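Ticket 2489
Subject: Single showing under wrong artist page, streams split across two profiles
Opened by: Laurier Hiebert, Filholm Records
Assigned to: Roland Fairclough, Sindow Distribution support
Status: Resolved

Laurier Hiebert, 9:10 am
Our November single "Ollard" by Jardine went live overnight. On two of the stores it has landed on the page of a different Jardine, a country act with 14 releases. The album version is on the correct page. Same spelling, same label name. I have checked the release form and the artist field looks right to me.

Roland Fairclough, 9:42 am
Thanks, I can see the release. Please send the artist ID you entered for each store, and tell me whether the single was set up as a new release or copied from the album. Files can be attached to this ticket in any common format.

Laurier Hiebert, 10:05 am
Copied from the album, then I swapped the artwork and changed the track title. The ID fields are blank on the single. They are filled in on the album. Attachments added.
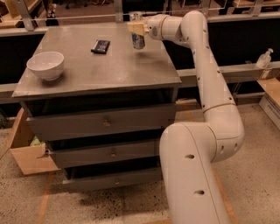

Attachment 1: drink can held just above the grey cabinet top

Roland Fairclough, 10:31 am
That explains it. Copying a release does not carry the artist IDs across, and with the field blank the store matches on name alone. Steps from here:

1. Open the single and choose Edit metadata.
2. Paste the ID from the album into the primary artist field for each store.
3. Save, then choose Redeliver metadata only. Do not redeliver audio.
4. Leave the ISRC as it is. A new code would reset the play count.

Laurier Hiebert, 11:20 am
Done, but redelivery stopped with error 64 on the remix. The original mix went through. 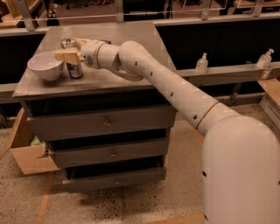 Attachment 2: white robotic arm over the cabinet

Roland Fairclough, 11:48 am
Error 64 is a contributor role conflict. The remixer is listed as both primary artist and remixer -- it has to be one or the other. Keep the remixer role, remove the primary credit and send it again.

Laurier Hiebert, 12:15 pm
Removed. The remix has now gone through as well. How long before the pages change?

Roland Fairclough, 12:22 pm
Allow up to 3 business days. Plays already logged on the wrong page will move with the track.

Laurier Hiebert, 4:50 pm
Both stores now show the single on the right page and the play count came across. Happy for this to be closed.

Roland Fairclough, 4:58 pm
Closed. Reply to this ticket if it moves back.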